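Winter walk-through, Wusoldale community kitchen
Thursday, January 22, 2026
Checked by me, with Colton Boychuk holding the flashlight

Okay, same drill as last time. I go through the list, I mark each line OK, FIX or WATCH, and then I ramble underneath so you know what I meant. If you only care about the FIX lines, skip to those and I won't be offended!

1. Exits and walkways

Back door opens fully from inside: OK
Front door opens fully from inside: OK
Hallway clear: FIX
Exit signs lit: OK

The hallway is folding chairs again. I moved what I could, but the stack by the restroom is too heavy for me and it leans. Colton says they were put there after the soup night and were supposed to go back to the shed. Please get them out before the weekend. The back door sticks a tiny bit at the bottom when it's cold (it always has), but one normal push opens it, so I'm leaving it as OK.

2. Fire

Extinguisher by the range, gauge in the green: OK
Extinguisher in the pantry, gauge in the green: OK
Tags signed this month: FIX
Fire blanket on its hook: OK
Smoke alarm test: OK, and loud

Both tags stop at last month. I checked the gauges and pins myself this morning, so I've signed January now, but whoever has the monthly job needs to put it on their phone or something. I asked Ertuğrul and he thought it was Miłosz, and Miłosz thought it was me.

3. Range, oven and hood

Knobs tight: FIX (front left)
Gas shutoff reachable: OK
Hood filters: WATCH
Oven door closes flush: OK

That front left knob spins a little past off, and I really don't like it. I've put tape over it and we're cooking on the other burners until it's replaced. The filters aren't terrible - I've seen them much worse after pancake season - but they'll want a soak in 2 weeks or so.

4. Counters and tableware

Surfaces wiped and free of cracks: OK
Chipped pieces pulled: WATCH
Shelf liners: FIX

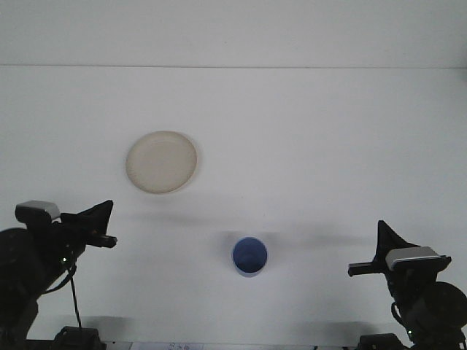 Chips are the thing I'm fussiest about, because a chipped rim can cut a lip and it's miserable to clean properly. Run a fingertip (gently!) all the way around every rim before it goes back on the shelf. Do it in good light on a plain background if you can, and handle one piece at a time. With a shallow plate like the cream one, go around the raised rim and then turn it over and do the foot too, since that's where I keep finding the rough spots. On a cup like the blue one it's the drinking edge first, then the inside. I pulled a few bowls from the lower shelf and they're in the box marked NO. Don't rescue them. The shelf liners are curling up at the front and things catch on them, so those need to come out.

5. Cold storage

Fridge temperature: OK
Freezer seal: WATCH
Everything labeled: FIX

Same old story. I found 3 tubs with no label at all and one that just said "Kvido's" with no date. Kvido Vrabec, come get your tub. The freezer seal has a soft corner at the bottom, and I'd like to look at it again next month before we spend money on it.

6. Water and drains

Hot tap reaches temperature: OK
Floor drain runs: OK
Under-sink leaks: OK, dry as toast

Periklis Rallis fixed that trap himself and it's holding beautifully. Thank you!

Next walk-through is mine too, unless somebody wants to trade. Chairs, knob, liners and labels are the ones I'll be checking first.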